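Two arms are now on one table, and it has only taken us since October. The left one has been through the hands of most people who hold a key to the building, and the right one was put together by Darren Dobson, mainly in the evenings and mainly while talking. They run off the same control box, which the club insists on calling Skustodano after a vote that I lost.

The spring plan was modest. Pick up a tin, put it down somewhere else, do it again. Anyone who has watched a toddler do this will know it takes no great brain. Our log for the left arm stands at 551 attempts, and I'm not going to print the column next to it.

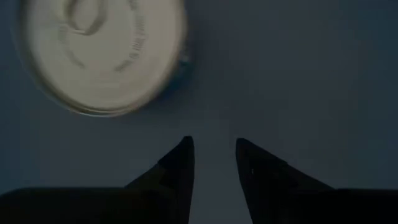

Wrist cameras were the big argument of the winter. One party wanted a single camera up high and no more wires, the other wanted a camera looking down between the fingers, and the second party owned the cameras. I have come round to it. You get both fingertips in view, coming up black from the bottom, and there's no pretending about where they are compared with the lid, even when the whole lid is a cream smear with a raised loop near the top and lettering you couldn't read for money. Masico, our bit of vision code, wants sharp edges. It will have to learn to live with less, or we'll have to move more slowly, and Darren is against moving more slowly.

Cable routing is still a sore point. The right arm has a habit of tugging its own lead when the shoulder goes past halfway, and the loop we leave for it is either too short or big enough to hang washing on. If you have a neat way of doing this — and I don't mean tape — bring it along on Monday.
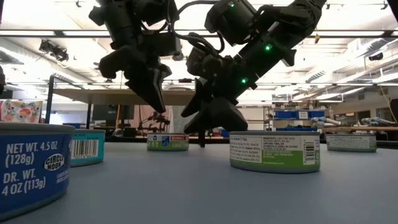
Altus Makers' Club — Robotics Bench

Fingers next. The pointed set on the left gripper does well on small tins and poorly on wide ones, so a second set is being printed with a rubber face. Screws for these are in the drawer marked 9, not the drawer marked M3, which has hinges in it.

Please put tins back upright when you finish, and leave the arms parked with the grippers clear of the table.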